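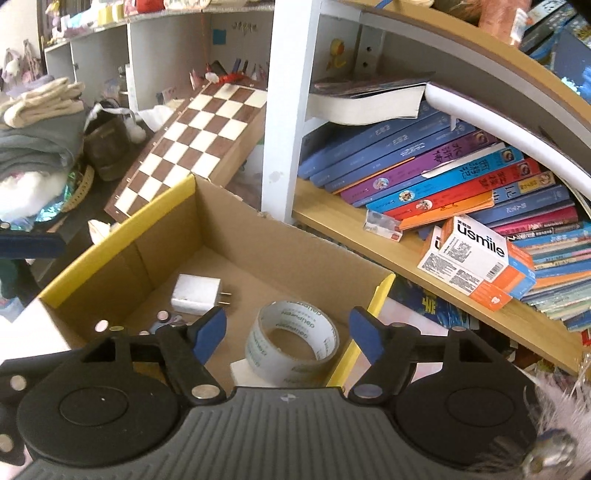 Blue finger tips over the yellow box. Tape roll, power adapter and three little metal discs inside.

Spent the weekend comparing finger pads for the hand-held gripper, so a few notes before I lose them. The two sets are the Puston pads and the Ollow pads. Same body, same linkage, I only swapped the part that touches things.

The task was dull on purpose. Pick an object out of a cardboard box, set it on the table, go back for the next one. I did 319 picks in total and threw out 14 where I bumped the box and moved everything.

Power adapter first. Both pads hold the body fine. The trouble comes when the prongs face the finger that has to slide down beside them. The Ollow pads are stiffer and ride up over the metal. The Puston pads give a little and usually seat on the second try.

Packing tape is the one that fooled me. I assumed a roll would be easy. Gripping across the full diameter needs nearly all the opening, and a few millimeters of error puts a fingertip on top of the roll. Pinching the wall with one finger inside the core worked much better with both sets.

Small flat discs on cardboard: bad with everything. 39 tries, 7 clean picks, all 7 with the Puston pads. If you need coins or washers, get a thin nail-style tip. Neither of these is meant for it.
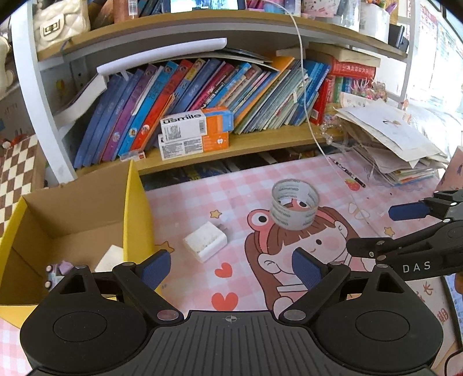
Tape and adapter on the checkered cloth, second gripper on the right.

Two grippers at one table is where the camera matters more than the pads. With the Herkero lens I could see both fingers and most of the table, but small things near the corners got soft. The Taipe lens is sharper and narrower, and I kept losing the other gripper.

I went with the wide one. Losing the other hand costs more than a blurry corner. I can fix blur a bit with better light - I can't fix something that was never in view.

Printed tablecloth vs. plain: I tried both. No difference for me when I'm holding the thing, but my tracking dropped out less on the busy cloth. It needs texture to lock on to, and a plain white surface gives it very little.

Weight is the other thing. After an hour my wrist notices. The Herkero lens sits farther forward and makes the front heavy, so I moved the battery back and that mostly evened it out.

Someone asked about wear. I opened these pads in November and the texture on the Ollow set is already smoother at the tips. Puston set looks the same as new, though it picks up lint and has to be wiped down.

Settings are the same for both sets, default closing force, no tape or glue on the fingers. Next up is soft stuff, socks and a plush toy. Will add to this thread when I have numbers.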